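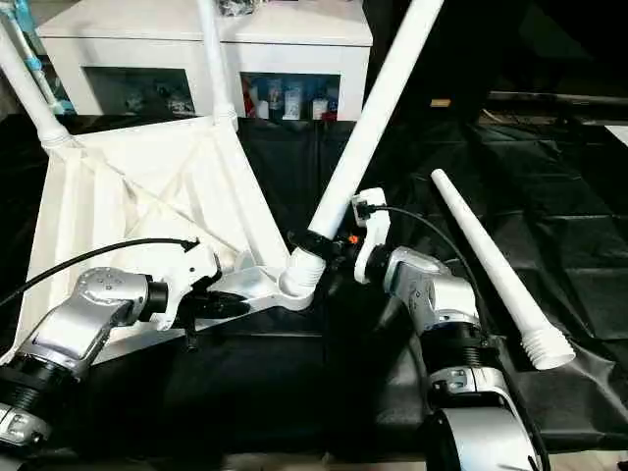
Small white table or stool, apparently, upside down on a black cloth, third leg going in.

I moved out to Drikthorpe in September, and most of what I have been doing since then is learning to live in a smaller house. The old place had a dining room, a spare room and a garage. This one has 4 rooms in total and a shed with a bad door. The front part dates from 1871, according to the deeds, and the kitchen was added later by somebody who didn't own a level.

I got rid of a lot before the move. I kept a list because I wanted to know where it all went, and the list stopped at 248 items. Books were the biggest part of it. Milan Schouten took the gardening ones and the atlases. The rest went to the shop in Jitircombe, which takes books in the morning only and will not accept encyclopedias. I still have the encyclopedias.

The big furniture was harder. My dining table seats eight and would not go through the front door of the new house in any direction. I measured the door twice before the move and got it right both times, but I forgot about the turn in the hallway just behind it. The movers stood the table on its end in the yard and we all looked at it for a while. Hilde Smits has it now. She has a barn.

What I have found is that small, light furniture suits this house much better. I used to be a snob about it. My parents bought one oak sideboard when they got married and moved it five times, and I grew up thinking that was how you did it. But the floors slope here, and the rooms get used for different things at different times of the day. The front room is where I work until lunch, where I eat, and where anyone who stays overnight has to sleep. A thing I can pick up with one hand and put in the next room is worth more to me at the moment than a thing that will last a century.

The cost was lower than I expected. I spent $78 on shelves for the alcove by the chimney and they hold nearly everything that used to be in the spare room closet. I cut them down myself, and the second one is a little short on the left side. I put the cereal boxes at that end.

Heating is the next job. The stove in the front room works, but the bedroom gets none of it, and I have been told by two people that the flue should be looked at before the weather turns. Rosângela Sales had hers done last winter by a man from Andau and was happy with him, so I have left him a message. If he doesn't call back I will try the place on the main road.

I have also started on the garden, if cutting back brambles counts. There is a path under there made of brick, and it goes somewhere behind the shed. I have cleared as far as the water barrel. There's a rose in the middle of it all that I would like to keep, and I need to ask Milan whether it can be moved this late in the year or if I should leave it alone until spring.

The encyclopedias are in the hallway. If anybody nearby wants them, they are free and I will carry them to the car. Volume 9 is missing.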